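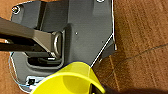

*Dark plate, silver loop, thin wires close by.*

I promised Konrad Marti I would write down the rules we use for close work, meaning any job where the arm has to go right up to a part with something thin and easily damaged next to it. He has been asking since we moved benches. We had a page of rules before, but it had been copied from the big cell at Druvilley and half of it was about fences.

The old page said "keep clear of cables". That is no use when the cable runs across the thing you are working on. So the first rule now says that every loose wire within reach is named on the job sheet before the arm is powered, and the sheet says whether the arm may touch it. There are only 2 answers, yes or no. If the person filling it in doesn't know, they write no.

The second rule is about speed. Full speed is allowed until the tip is 40 mm from the part. After that we drop to 10 per cent and stay there until the tip is back outside the same distance. Ambros Trummer thought this was too slow and he may be right for bigger parts. I timed a full set of approaches and it added roughly 16 minutes to the morning, which I can live with. 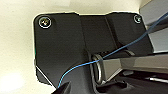

The third rule took the most arguing. If a wire moves when it wasn't meant to, you stop, even if the job could be finished. You don't nudge it back with the gripper. Somebody powers down, moves it by hand and starts that approach again from outside the slow zone. We used to let people carry on if it looked fine, and the trouble is that "fine" depended on who was on shift.

Fourth, screws are checked by hand before the run and again after it. By hand means with a screwdriver. Notburga Riedl wanted the wrist camera to count as a check and I said no. You can see a screw head perfectly well on camera and learn nothing about how tight it is. She has since added a line of her own saying the camera picture can be used to stop a job but never to approve one, and I've kept it word for word.
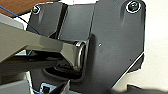

**Written by Selina Holzer** · Workshop notes · July

A few smaller points that didn't fit on the page.

- Write the gripper's force limit on the job sheet, even when it hasn't changed.
- Metal parts that shine get a second look from another angle. Reflections have fooled us before.
- One person holds the stop button and does nothing else. No phone, no tea.
- Anyone can call a stop, and the reason goes in the book afterwards – not during.

None of this replaces the proper risk assessment. That lives in the folder from Schwaiger and still has to be signed before a new tool goes on. Our page sits on top of it and covers the bits the folder is vague about.

I still don't have a good rule for teaching positions by hand with the covers off. Ambros Oberholzer does it one way and I do it another, and we are both used to our own. If you have something written down that works, send it over and I'll try it on the next batch.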